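Clerkier planner: frequently asked questions

Which arms does Clerkier support?
Any two-arm set-up with a Womness or Cemine driver. Single-arm use works too, but the hand-over checks are switched off.

How often does it replan?
Every 30 ms by default. You can raise this in the settings file if your computer struggles.

Why does the planner refuse a goal I know is reachable?
Most often the clearance is set too wide. Try 8 mm for the grippers and leave the arms as they are.

Can it find clear objects?
Depth readings through clear plastic are patchy. Turn on the Tolentino mask step, which works from the colour picture alone. It was trained on 2,054 labelled views.

Do people in view upset the mask step?
Anything beyond the table edge is ignored once you have drawn the work area. Redraw it if you move the camera.

Can I run both arms at once?
Yes, from version 2. Each arm needs its own home pose. 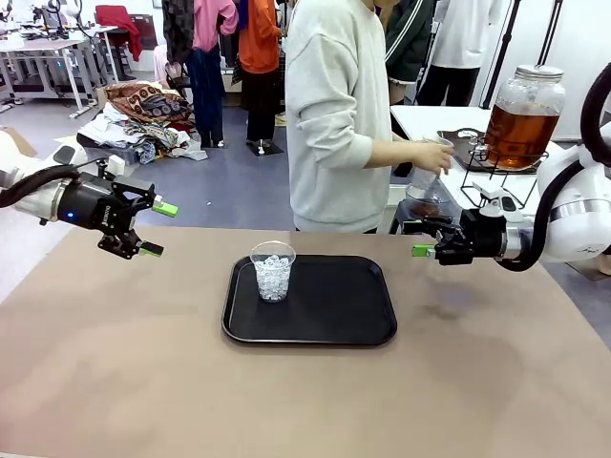
Both grippers empty over the table, with a cup of ice on the tray.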